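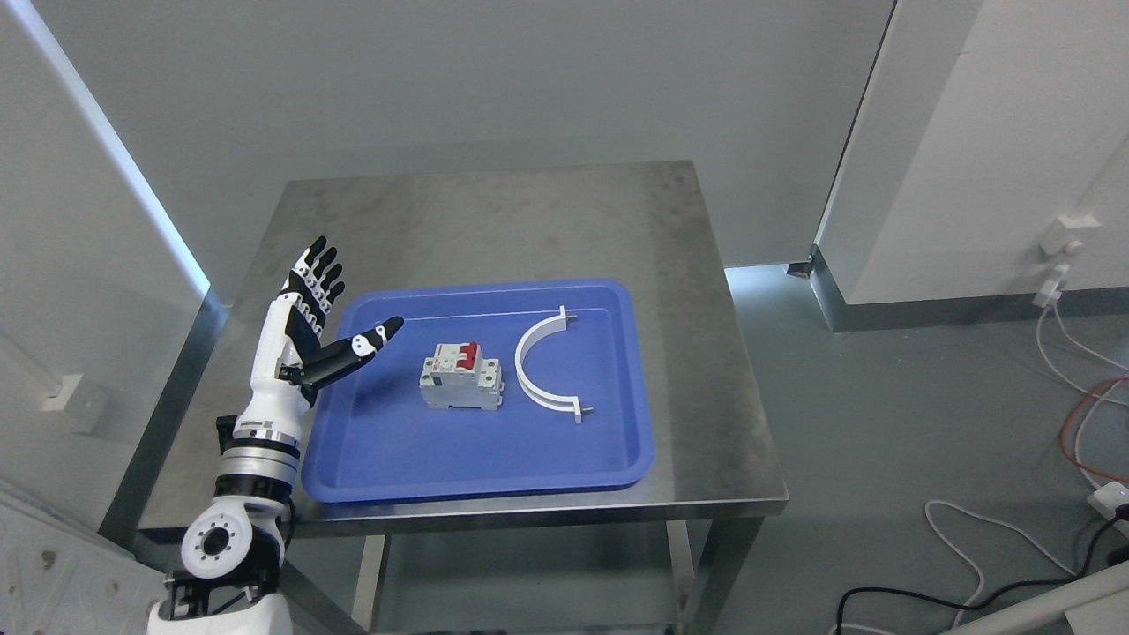

Robot hand beside the blue tray, with the circuit breaker and the pipe clamp.

Kombo: tray sorting with a five-fingered hand
Student project, Drurkis robotics club
Last edited September 22, 2025

What is in this folder

Recordings, labels and scripts from the club's tray sorting project. The task is to pick a small hardware part out of a shallow tray, hold it clear of the rim and put it back down in a chosen spot. We drive the arm by hand with a glove and record everything, then train a small policy on the recordings. The trained policy is in a separate folder called Hulura and has its own README.

The folder holds 3,000 episodes. Each one is a single attempt and lasts no longer than 30 seconds. Failed attempts are kept and marked as failed.

Parts

The breaker is white with grey ribbed sides and two red levers on top. Please treat the levers as part of the object. A grasp that closes on a lever is labelled "bad_grasp" even if the part comes up, as we want the policy to learn to hold the body.

The clamp is a white half circle with a flat flange at each end and a screw through each flange. It is harder than it looks. The arc rolls in the fingers, and the screws catch on the fingertips if the hand comes in from the flange side. Most of the failed episodes are clamp episodes.

Other parts are listed in parts.csv with their weights.

Folder layout

episodes/ one subfolder per attempt, with head camera video and joint angles
labels/ one text file per attempt, same number as the episode
scripts/ playback, trimming and the train/test split
parts.csv names and weights
glove_notes.txt calibration steps for the glove

Labels

success: the part was lifted clear of the rim and set down inside the marked area
dropped: the part left the hand before it was set down
bad_grasp: see the note on levers above
no_contact: the hand never touched the part
aborted: the driver stopped the run

Each file was labelled by one student and checked by another. Where they disagreed, Fadwa El Idrissi made the final call and put her initials in the last column.

Known problems

Episodes from the first 14 sessions have joint angles in degrees. Everything later is in radians. The playback script handles both, but your own code may not.

The steel table top reflects the overhead light, and the depth values behind the tray are poor. Crop to the tray if you use depth.

Thumb angle drifts in long sessions. Recalibrate the glove after a break. Version 2 of the split leaves out the worst of these runs.

Using the data

Club members can copy the folder from the Bikemex drive. Schools outside the club should ask Fadwa first. Please do not rename the episode folders, the labels depend on the numbers.

To do before December

Convert the old sessions to radians
Add more clamp episodes with the flanges facing the hand
Write up the glove calibration properly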